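Sutura sobre almohadilla: notas de marzo

Sigo con las prácticas de sutura en casa y en el laboratorio. En la entrada anterior hablé del portaagujas; hoy toca el tejido y la distancia entre puntos, que es donde más he corregido este mes.

Trabajo con incisiones largas y estrechas, de bordes bien enfrentados. Con los bordes muy separados hace falta tensión desde el primer punto y se aprende a tirar, un vicio que luego cuesta quitar. La superficie la mantengo mojada. En seco el hilo roza, arrastra el borde y deja marcas que se confunden con errores de entrada. Humedezco cada 30 minutos con pulverizador y no seco el exceso. El inconveniente son los reflejos: con la lámpara de frente se pierde de vista el punto de salida. La he bajado y girado hacia un lado, y mejora algo.

Para la entrada sigo la pauta de Halfdan Stougaard: aguja perpendicular a la superficie, a 5 mm del borde, y giro siguiendo la curva. Si se empuja en línea recta, la aguja sale más superficial en el segundo labio y el punto queda escalonado.

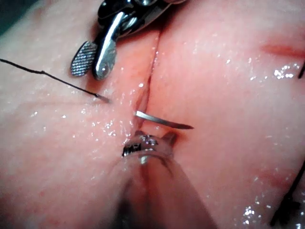 El paso por los dos labios lo hago en un solo tiempo cuando la incisión está cerrada, y en dos cuando el borde contrario cede demasiado. En dos tiempos hay que volver a cargar la aguja dentro de la herida, y ahí es fácil dañar la punta. La regla que uso es no agarrarla nunca por el extremo: se toma por el cuerpo, detrás de la punta, y se termina de sacar con el mismo arco.

El hilo negro se sigue mejor que el azul sobre fondo rosa. Tiene memoria si viene muy enrollado - se le quedan quiebros - y conviene estirarlo antes de empezar.

De las almohadillas que tengo, la Dollau se desgarra pronto con puntos cercanos al borde. La Majali aguanta más, aunque es rígida y los labios apenas se mueven. Con la primera he llegado a alrededor de 6 sesiones antes de desecharla.

Queda pendiente la sutura continua. Los nudos intermedios se me aflojan todavía y no quiero mezclar las dos cosas.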